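Notes on Paper Cups for the September Open Day

Thursday, March 23, 2023

Planning has begun for the September open day at Skeltadgate, and the first matter under review in this household is the supply of paper cups. Last year's order amounted to 2000 cups in a single white design. Guests set them down on the long tables in the Park, lost track of them, and took new ones. By the end of the afternoon 400 unfinished drinks had been cleared away, and the waste was considerable.

The present proposal is to buy cups in two colors. Yellow will be used for cold drinks and grey for tea and coffee. A sleeve of each was obtained from the supplier in Womside, and both were set out at home over the weekend to judge the colors against a pale surface. The yellow leans toward green, a point the catalog did not mention. It remains acceptable. The grey is a light, cool shade and would suit the Dremholm pavilion very well.

Size was the second consideration. Small bottled drinks will be handed out with a cup, and it is easier for a guest to carry both when one sits inside the other. A small plastic bottle with a black cap and a green label was placed in the yellow cup at a slant. The cup holds the lower part of the bottle, with the cap and shoulder left above the rim. The grey cup is of similar size and was left empty for comparison.
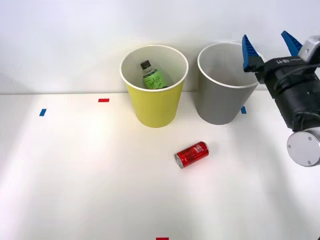 Quantities and Storage

The order will again stand at 2000, divided equally between the colors. Cups should be kept in their sleeves, rim down, on the upper shelf of the pantry. Last year 11 sleeves were stored beneath the sink and had to be thrown out. Lids will be ordered separately, for the grey cups only, once the supplier has confirmed the fit.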